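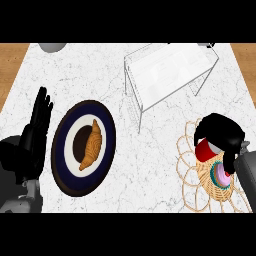
Hevach was founded to teach household and food-service tasks to two-handed robots, and to do so by demonstration. Our operators guide a pair of robot hands by remote control, and every movement of the arms, wrists and fingers is recorded together with what the robot sees. Much of this work is carried out in simulation before it reaches a physical machine. Breakfast service is one of our longest-running subjects. An operator may keep the left hand open beside a croissant on its plate while the right hand closes over a red cup, and the two arms must be managed together throughout. Tabletops, racks and baskets are modeled so that the operator has to plan a path among them, as a person would at a real table.

Our Work

The company maintains a library of 274 tasks, each with written instructions, a starting layout and a clear statement of what counts as completion. Tasks are reviewed by two members of staff before they are released to operators. Demonstrations that do not meet the written standard are kept in a separate archive and are available to clients who wish to study errors and recoveries.

Clients receive recordings through Cemon, our delivery and review software. Cemon allows a research team to replay any demonstration, compare operators on the same task, and request further sessions with a changed layout. Physical trials are held at our Vikcombe site, where the same operators work with the same controls they use in simulation.

Our People

Hevach employs 42 people, almost half of whom are trained operators. New operators complete a six-week course under Selamawit Wako, Head of Operator Training. The course begins with single-hand reaching and moves on to grasping, passing objects between hands, and pouring. Operators work in short sessions with scheduled rest – remote control of two hands requires close attention.

Naomi Mabula serves as Director. Senad Ionescu leads the simulation group, and Kausar Memon is responsible for data quality and client review. Fatos Nikolaidis manages the Vikcombe site and its equipment.

Visits and Inquiries

Research groups and prospective clients may arrange a visit to Vikcombe by appointment. Visitors are welcome to try the operator controls under supervision. An introductory session for students is held one Saturday each month during the academic year, and places are assigned in order of application. Inquiries about employment should be addressed to the training office.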